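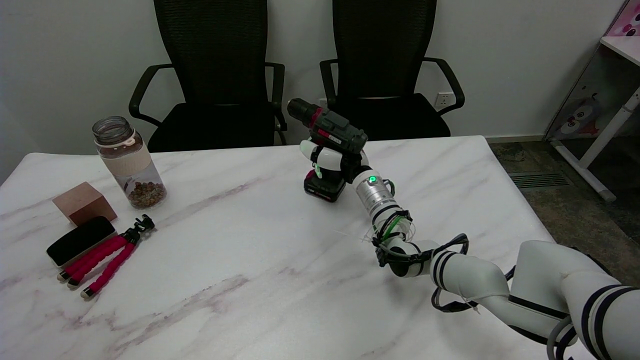
Pollton Tool Library – FAQ
Updated 21 February 2026

Who can join?
Anyone 18 or over living in Pollton or Arkudthorpe. Bring ID and something with your address on it. Phone bill is fine.

What does it cost?
$20 a year. No per-item fees, except the floor sander (you buy the paper).

How long can I keep stuff?
One week. Renew once online if no one else has a hold on it.

How many items at a time?
Five. Drill bits dont count.

Are batteries included?
Yes, one battery and a charger with each cordless tool. Return both please – we check.

I broke it. Now what?
Tell us at the desk. Normal wear is on us. Lost items get charged at replacement cost, up to $142.

Is everything listed in the catalog?
Mostly. 632 items up now, more than 700 once the Plodura donation gets tagged. Hopefully by April.

Can I reserve ahead?
Yes, up to two weeks. Holds are kept untill closing on pickup day, then back on the shelf.

Do you take donations?
Hand tools, yes. Gas-powered, no. No paint either.

Parking?
Lot behind the Jafarzadeh building, enter from the alley.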